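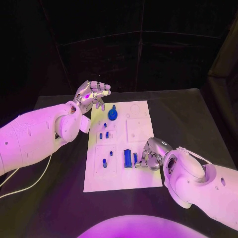

Every guide to eating in Flavham says the same thing: skip the main street, walk uphill, and find the place with no menu. I've done it for years and I'm no longer sure it's good advice.

The no-menu place has become a style. Someone comes out, tells you what there is, and doesn't tell you what it costs. At Tristico last December I was offered "a little soup, a little fish," and the bill came to more than a full dinner with wine at the hotel. The soup was fine. The fish was small and had plainly been frozen. All the same, the couple beside me were telling each other how real it was.

I don't think the owners are crooks. They've read the same guides we have. If visitors will pay extra for a handwritten chalkboard and a wobbly chair, somebody is going to supply the chairs.

## What "local" is supposed to mean

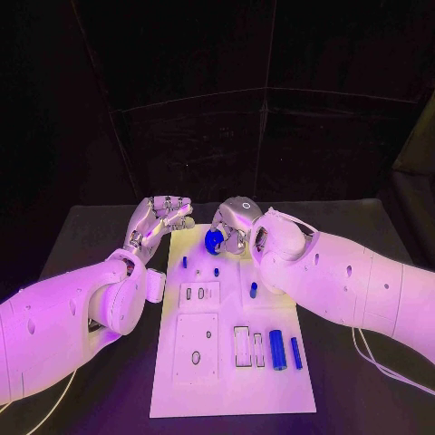
Lighting is where I usually start to get suspicious. A restaurant that's proud of its tomatoes will let you look at them. The newer rooms up the hill have gone the other way, with dark walls and colored bulbs, and you end up poking at your plate to find out if it's veal or eggplant. Put dinner under the magenta-purple light in the picture here, with a black curtain behind it, and I couldn't tell you a thing about the sauce. A white plate would come out pink. So would the veal, I suppose, and it would still be called farmhouse cooking.

The word on every door is "local." Flavham has 600 people in winter and 2 butchers, and one of those closes on Friday. I counted the seats once, on a wet afternoon with nothing better to do, and got to 469. You can believe that all those plates are filled from the valley if you like - I'd want to see the cows.

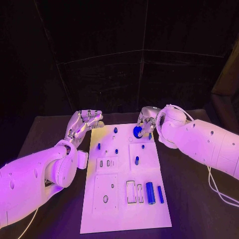

Lapiņa, down by the bus stop, makes no such claims. It has plastic menus with the prices on them. The dumplings are heavy, the pickles are sharp, and the coffee is bad enough that I've stopped ordering it. Reviewers complain about the radio. I eat there twice a week when I'm in town, mostly for the pork.

Liren is harder to judge. The noodles were very good in spring and then, after a magazine piece, they weren't. The portions shrank and a tasting menu showed up. I'd go back for lunch, when the cook seems to be left alone, but I wouldn't book a table for dinner and I wouldn't send my parents.

So if you're coming for a week, ask what things cost before you sit down. Ask where the fish is from, too - the sea is a long drive from here, and the answers vary.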